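The Robot That Takes Computers Apart (and the People Who Keep It Ready)

Have you ever opened up a toy just to see what was inside? Maybe you had a screwdriver, a pile of tiny screws and a grown-up saying, "You're going to put that back together, right?"

Well, there are robots that get to do something like that all day long! They work with old computers, and they reach in to move the parts. But a robot can't just roll up to a table and get going. Somebody has to set up its table, teach it where everything is, and check it over every morning like a mechanic checks a race car. That job is every bit as interesting as the robot's job, so that's what we're going to look at.

First, what is a cell?

When people who work with robots say "cell," they don't mean the kind in your body, and they don't mean a phone either. A robot cell is the robot plus everything around it that it needs to do its job: the table, the trays, the tools, the cables, and the computer that tells it what to do. Think of a kitchen. A cook alone can't make pancakes. You need the stove, the bowl, the pan, and the flipper, and they all have to be where the cook can reach them. The robot is the cook. The cell is the whole kitchen.

The cell in our story belongs to a repair and recycling workshop called Paredes. Old desktop computers come in from schools and offices. Some get fixed and go back out to be used again. Others are too tired for that, so their good parts are saved. The people at Paredes named their robot Porkeo. (It isn't short for anything. They had a vote.)

Why is a computer so hard for a robot?

You might think a robot would be great with computers. They're both machines! But the inside of a desktop computer is a tricky place. There are floppy wires everywhere, and floppy things are very hard for robots. A metal box stays put when you push it. A wire bends, flops over, and ends up somewhere new. Your fingers can feel that and change what they're doing in a blink, without you even thinking about it. A robot has to be taught.

Then there's the squeezing problem. Picture picking up a potato chip and then a can of beans. You use a gentle pinch for one and a strong grip for the other. If you mixed them up, you'd have crumbs in one hand and a sore toe! A robot has the same trouble, so somebody has to set how hard its fingers close for each kind of part.
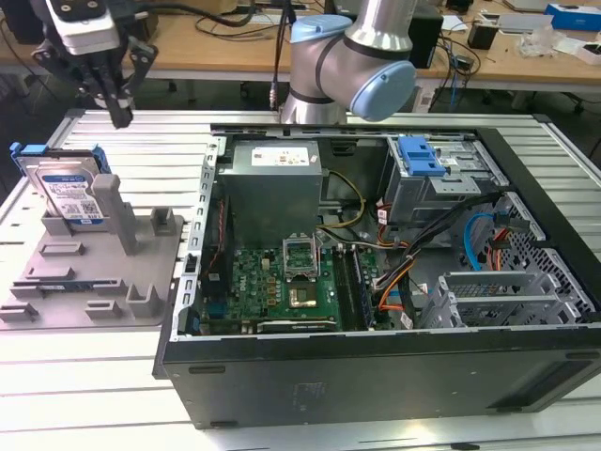

Drernlow, January

It's a little before nine in the morning, and Estíbaliz Barrios is getting the cell ready. She is a robot technician, and she has looked after Porkeo from its very first day. A computer tower is already on the worktable, lying on its side with the side panel off, so the robot can reach straight down into it. If the tower were standing up, the arm would have to sneak in sideways, and that's a great way to bump your elbow. Robots have elbows too, sort of!

The green board in the case is called the motherboard. It's the part that all the other parts talk through, like the main hallway in your school. The little gold-colored square lying on it is the processor, the part of a computer that does the thinking. A processor normally lives in a socket with a metal bracket that holds it down. On this computer the bracket is flipped open and the socket is empty, so you get a good look at both.

Now find the gray tray to the left of the computer. It's called a fixture, and it might be the cleverest thing on the table, even though it's only a piece of plastic. A fixture holds a part in exactly one place. See the hard drive standing up in its slot, under the gripper's black fingers? A hard drive is where a computer keeps its files: homework, pictures, games, all of it. With the drive standing in a slot like that, the robot doesn't have to hunt around for it. It can go to the same spot every time.

"People always want to talk about the arm," says Estíbaliz. "I want to talk about the tray. If the tray is wrong, the arm is wrong all day."

Teaching the robot where things are

How does a robot know where the tray is? You show it! Estíbaliz moves the gripper very slowly until it's right over a slot, and then she presses a button to save that spot. Technicians call this "teaching a point." She does it again for the next slot, and the next, and then for places inside the computer.

After that comes the part she likes best, the slow run. The robot goes through every point at the speed of a sleepy turtle while she stands by with her hand near the big red stop button. If the fingers are going to miss, she stops, nudges the point over a tiny bit, and tries again. When she first set up the cell, she taught it 286 points. It took her 3 days, and she says she heard the sound of the motors in her dreams.

You might wonder what happens if somebody bumps the tray. Suppose it slides over by the thickness of a fingernail. To you, that's nothing. To the robot, every slot has moved, and it has no idea! It will go to the old spot and close its fingers on the edge of the part, or on air. So the first thing Estíbaliz does each morning is give the tray a good wiggle with her hand. If it moves at all, she gets out her wrench.

The morning check

Here is the list she goes through before Porkeo is allowed to start. She keeps it taped inside a cupboard door, and she really does read it every time, even though she wrote it.

Wiggle the tray.
Look at the gripper fingers. Any chips or shiny worn spots?
Wipe the fingers with a clean cloth.
Follow the arm's cable with your eyes from one end to the other.
Press the stop button. Did everything stop?
Send the arm home. ("Home" is its resting spot.)
Do one slow run with a practice computer.
Write it in the book.

The cable check is more important than it sounds. A robot arm bends all day, and its cable bends along with it. Try bending a paper clip back and forth and see how long it lasts! Cables are much tougher than that, but they do get tired. One Tuesday the arm kept stopping halfway through a move and then starting again as if nothing had happened. Estíbaliz checked the program. She checked the motors. Finally she found one thin wire inside the cable that had cracked, and it only lost its connection when the arm was stretched out far. She swapped in a new cable, and the arm has behaved itself since then. Well, mostly.

New fingers, please

Gripper fingers wear down the way the soles of your sneakers do. Each time they close on something they rub a little, and after a while they start to slip. The workshop swaps them after around 1000 grabs. Changing them is a bit like changing the head on an electric toothbrush, except with screws. Off come the old fingers, on go the new ones, and each screw gets tightened the same amount with a special wrench that clicks when it's tight enough.

Then it's back to the slow run! New fingers can sit a tiny bit differently from the old ones, so every point has to be checked over again. Estíbaliz puts on the radio for this.

Try it yourself: be the robot

You'll need a partner, an egg carton, a few coins or buttons, a pair of kitchen tongs, and some tape.

1. Tape the egg carton to the table so it can't slide. That's your fixture.
2. Put a button in one of the cups.
3. One of you is the robot. Hold the tongs and close your eyes.
4. The other one is the technician. Give directions in small steps: "Left a little. Down. Stop. Squeeze."
5. When the robot gets the button, say the same steps again and see if they still work.
6. Now take off the tape, slide the carton over by the width of your finger, and repeat the same steps without changing a word. What happened?

Switch places and try it with something floppy, like a piece of yarn. Which was harder, the button or the yarn? What would you change about the egg carton to make the yarn easier to grab?

Words to know

Cell: a robot and all the things around it that it needs to work.
Fixture: a holder that keeps a part in one exact place.
Gripper: the robot's hand.
Motherboard: the big board that connects the parts of a computer.
Processor: the part of a computer that does the thinking.
Teaching a point: showing a robot a spot and saving it.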